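How can a robot learn to plug in a cable?

Plugging in a cable seems easy. You pick it up, turn it the right way round and push. Your fingers tell you if it is crooked, and you wiggle it until it goes in. You hardly have to think about it.

For a robot, this is one of the harder jobs. A box keeps its shape when you lift it, but a cable bends. Each time the robot picks it up, the end points in a slightly different direction. The hole it has to go into may be only a tiny bit bigger than the plug.

Hsiu-ying Liao and her team at the Kallholm lab wanted to find out whether robots could learn this job by copying people. They used two robot arms, called Bodon and Tanguy. At the end of each arm is a gripper, a kind of hand that opens and closes.

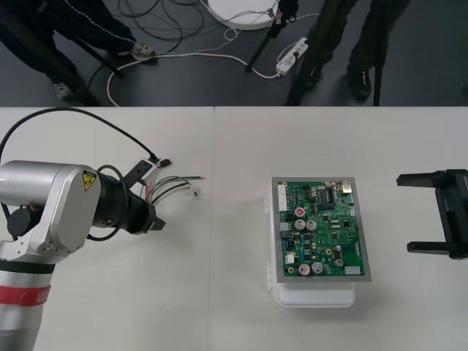 First, a person guides the arms through the job from start to finish. The computer saves what the cameras see and how the arms move. One complete go is called a demonstration. The team recorded 400 of them, with the parts put down in a different place each time.

Next, a computer program studies the demonstrations. It looks for links between what the cameras saw and what the person did next. This is called training. The program makes a guess, checks it against the real movement, and changes itself a little so that the next guess is closer.

Then comes the test. The person lets go and the arms work alone. To make the test fair, the team used places on the table that were not in the demonstrations.

The team ran 1000 tests, and the robot got the plug in more than 300 times. That may not sound like a lot, but before training it could not do the job at all. Most of the misses happened in the last few millimetres, when the plug touched the edge of the hole and slid off — the cameras cannot feel a bump the way your fingers can.

The team is now adding touch sensors to the grippers. They will run the same 1000 tests again in May and compare the two scores.

Words to know

Gripper: the part of a robot arm that holds things.
Demonstration: one complete go at a job, done by a person for the robot to copy.
Training: the time when a program learns from demonstrations.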